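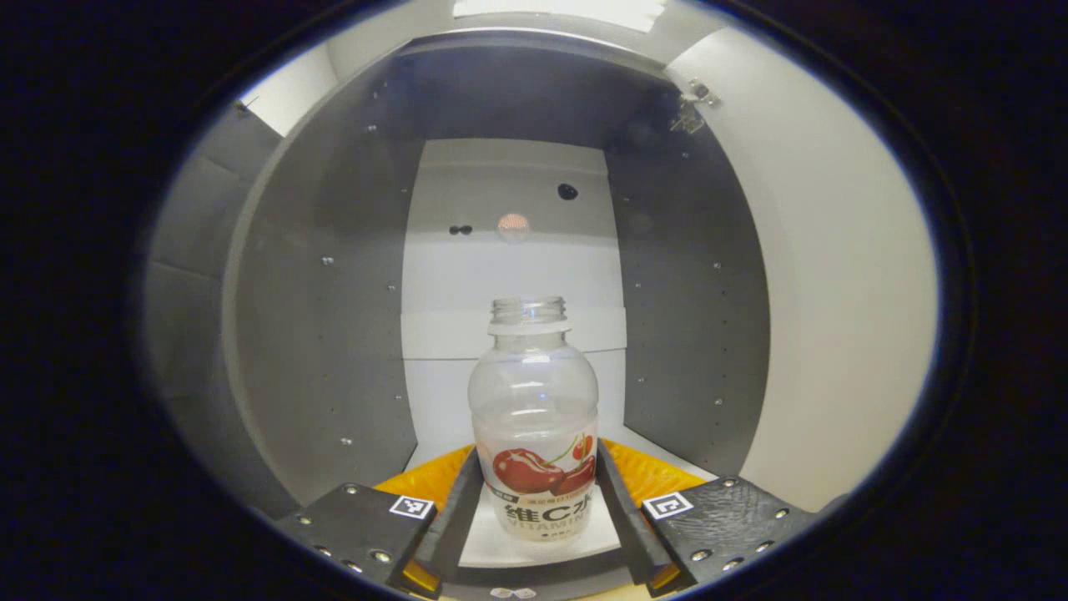
Course Materials > Work and Technology > Unit 6: The Helper Arrives

When a company automates a job, the first thing it finds out is how little it knew about the job. The sorting line at the Biltville returns depot was listed in the staffing plan as "unskilled," a word generally used by people who have never had to do the thing by four o'clock. Then someone had to write down, for a machine, what the unskilled people did. Take a clear plastic bottle with no cap and cherries on the label. A person picks it up without a thought. For two gripper fingers it is a list of questions: how hard to squeeze, how high to take hold, what to do about a wall you can see straight through. At Biltville the first draft of the answers ran to 111 pages and left out caps.

Background. Furnimus runs the depot and employed 378 people there before the change. One year later it employed 415. Management quotes these two numbers often and in that order. The second figure includes everyone hired to look after the equipment, plus a night crew that had not existed before, machines being thought not to mind nights.

What changed on the floor. Idun Torvik, a sorter for most of her working life, was made a "cell lead." In practice she stands beside a machine and waits for it to be unsure. Her interview is in the reader, and I would ask you to read it before the Furnimus brochure. Three points to look for:

1. Pace. She used to set it. Now it arrives from a screen, and a slow minute shows up in a report.

2. Skill. She was asked to teach the machine by doing her job over and over, 200 picks a session, while an engineer took notes. Her pay grade stayed where it was. The engineer's did not.

3. Company. Sorters used to work face to face across a table and talk all day. The new cells are set apart – Torvik says she knows the service technician's family better than her old table's.

She also says her shoulders stopped hurting in August, and that she would not go back. Students who want a villain tend to skip that page. Please don't.

Terms for the exam: deskilling, task vs. job, tacit knowledge, exception handling. The last is what the people are left with once the easy cases are gone. Note that hard cases all day is a different job from hard cases now and then, even if the title and the chair are the same.

Reading: Pilkington, Chelsea, "Waiting for the Light to Turn Amber" (course reader). Skim the section on the Jirndale plant; read the one on Phùng closely, especially the part on who gets to press stop.

Response papers are due January 25, 2019, two pages, on paper. The upload system has been automated and is not currently accepting files.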